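Mixing bowls and measuring: your questions

Danica Stojanović runs the Kustdale pantry kitchen and answers the questions that come in through the site. Last updated October 9, 2023.

Do I need a whole set of bowls?

No. The sets of 6 look like a bargain until you notice which ones stay in the cupboard. Mine did, for years. Buy one big bowl and see whether you ever miss the others. If you bake bread every week you may want a second. I would wait until December sales before I paid full price for either.

Is stainless steel really better than glass or plastic?

Better at some things. It's light, it doesn't chip, and it doesn't hang on to the smell of onions the way plastic does. It won't go in the microwave, though, and you can't see through the side to check on a batter. People who tell you steel does everything usually have steel to sell. A brushed inside hides whisk marks pretty well, and that's the finish I'd pick.
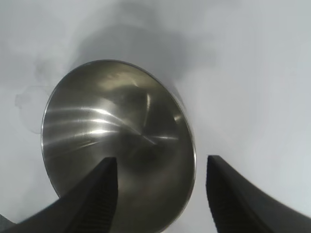
Shallow or deep?

Shallow for tossing and for anything you want to get your hands into. Deep for whisking, and for dry stuff that likes to jump out. The Ruggiero catalog lists a "universal depth," and I have yet to hear what that means. Check the rim too. A rolled rim is easier to grip with floury fingers, and it's easier on the hands when you carry the bowl full.

Can I trust the lines on a plastic measuring cup?

Up to a point. We tried a cup from Idus with 200 grams of sugar weighed out first, and the level sat clearly below where the printed line said it should. Was it the cup or the way we poured? Hard to say, and that's my complaint with measuring by volume in general. For rice it hardly matters. For salt in a brine I'd weigh it.

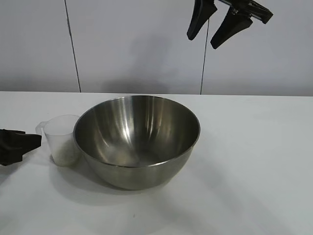

A see-through cup at least lets you read the level from the side, with your eye down at table height. Put it on something flat, give it one gentle shake and don't pack it down. If your counter slopes — ours does, near the sink — move somewhere else.

Does the bowl have to be bone dry?

For sugar and flour, yes. I used to think this was fussiness. Then I scraped a ring of paste off the bottom of a bowl and changed my mind. Wipe it, then wipe it again with a second towel.

Why do you clear the whole table first?

I like to have a bare, light-colored surface before anything gets poured. Spilled salt is still hard to spot on white, I'll give you that, but crumbs and bits of packaging show up right away.

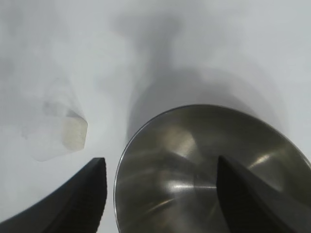

Leave a hand's width of open table around the bowl as well. Small things that sit close to the rim get knocked in, and fishing them out of dry ingredients is a nuisance.

What about the Prerireck non-slip mat?

I paid for one and went back to a damp dishcloth folded in four. The mat holds fine. So does the cloth, and I already had the cloth.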